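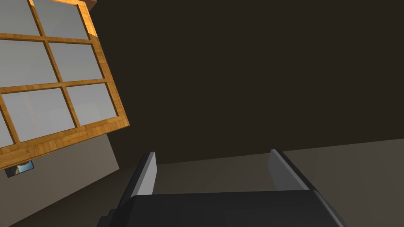 Trallville — Saturday, April 10, 2021

Spring cleaning for hard floors

Start with the edges. Grit collects along the baseboards all winter and gets dragged across the room the first time a mop goes over it. Vacuum there with the crevice tool, then do the open floor with the brush setting turned off.

Use less water than you think you need. Wring the mop until it stops dripping. On wood and laminate, water that sits in the seams will lift them, and a lifted seam does not go back down.

For tile, a squirt of dish soap in a bucket of warm water is enough. More soap leaves a film that shows footprints. If you already have the film, mop twice with plain water and dry with an old towel.

Scuff marks usually come off with a clean tennis ball or a pencil eraser. Rub lightly. Melamine sponges work too, but they dull a glossy finish — try one inside a closet first.

Check the felt pads under chairs. Ours went on in February and two were already packed with sand. Peel off the old ones, wipe the leg with rubbing alcohol, let it dry and press on the new pad. Leave the chair upside down for six hours before using it.

Wash mop heads after every use, without fabric softener, and hang them up to dry.

Next week: grout.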